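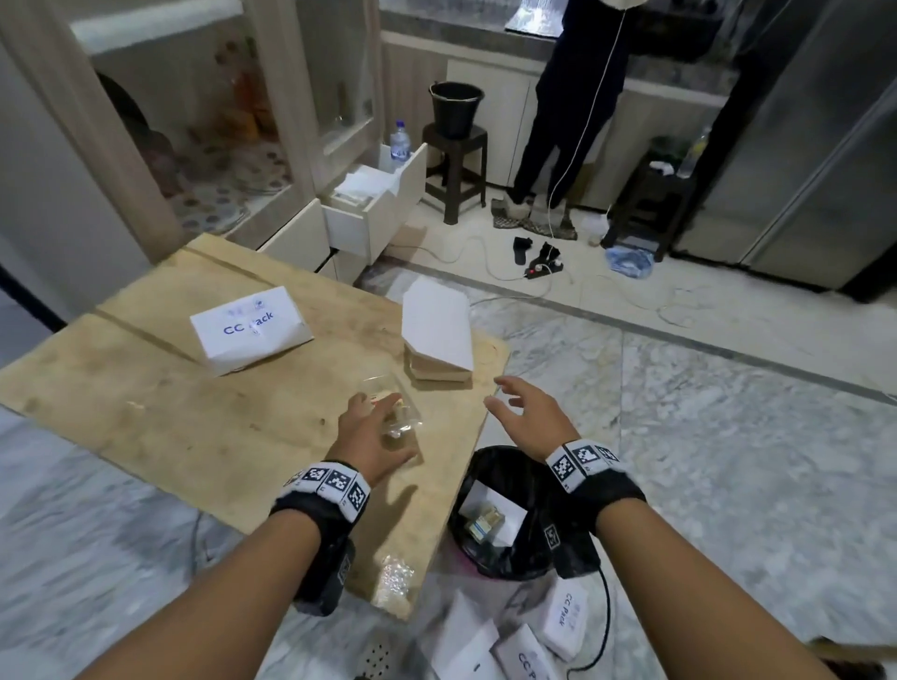
Urna는 소량 다품종 제품의 포장 사양 설계와 포장 시험을 수행하는 회사다. 본사와 시험실은 Flitwood에 있고, 자재 창고는 Griltetstead에 있다. 주요 고객은 전자부품, 실험실 소모품, 정비용 예비 부품을 낱개 또는 소포장 단위로 출하하는 제조사와 유통사다.

## 업무 범위

- 내용물 치수와 질량에 따른 상자 및 봉투 규격 선정
- 완충재 두께 계산과 충전율 검토
- 낙하, 압축, 진동 시험과 결과 보고서 작성
- 라벨 부착 위치, 글자 크기, 바코드 판독 여백 검토
- 기존 포장 사양서의 개정 및 도면 정리

인쇄물 디자인과 완제품 보관은 취급하지 않는다. 위험물로 분류되는 품목의 포장 사양도 접수 대상에서 제외된다.

## 연혁과 조직

창립 당시 업무는 골판지 상자의 압축 강도 측정에 한정되어 있었다. 이후 Whitfield 지역의 부품 유통사와 계약하면서 소형 봉투 포장과 라벨 검토가 추가되었고, 현재는 사양 설계 의뢰가 시험 단독 의뢰보다 많다. 직원은 21명이며 이 가운데 11명이 시험실에서 근무한다. 나머지는 설계, 자재, 문서 관리 업무를 맡는다.

## 시험 기준

시험 전 시료는 항온항습실에서 전처리한다. 전처리 조건은 의뢰서에 별도 기재가 없으면 23℃, 상대습도 50%를 적용한다. 낙하 시험은 모서리, 능선, 면의 순서로 진행하고, 낙하 높이는 포장 총질량과 운송 경로에 따라 정한다. 압축 시험에서는 최대 하중과 그 시점의 변형량을 함께 기록한다. 동일 사양의 시료는 5개를 기본 수량으로 하며, 수량이 부족하면 보고서 첫 장에 그 사실을 표기한다.

봉투 포장은 밀봉부 박리 강도를 따로 측정한다. 지퍼형 봉투는 반복 개폐 후의 측정값을 병기한다. 재사용 상자는 신품과 구분하여 접수하고, 기존 테이프와 라벨의 제거 여부를 시료 대장에 적는다.

## 문서 관리

모든 사양서에는 관리 번호와 개정 기호가 부여된다. 치수 단위는 mm, 질량 단위는 g으로 통일한다. 고객이 인치 도면을 제출한 경우 환산값은 소수점 첫째 자리까지 표기하고 원본 도면을 부속 문서로 보관한다. 폐기된 사양서의 번호는 다시 사용하지 않는다.

## 의뢰 절차

의뢰서에는 내용물의 외형 치수, 질량, 포장 단위, 운송 수단, 적재 단수를 기재한다. 사양 설계의 표준 처리 기간은 시료 도착일부터 11영업일이다. 시험 단독 의뢰의 일정은 장비 예약 상황을 확인한 뒤 회신한다. 시료는 Flitwood 시험실로 발송하며, Griltetstead 창고에서는 시료를 접수하지 않는다. 시험이 끝난 시료는 의뢰서의 반송란에 표시가 있는 경우에만 착불로 반송한다.

최종 수정: 2024년 4월 18일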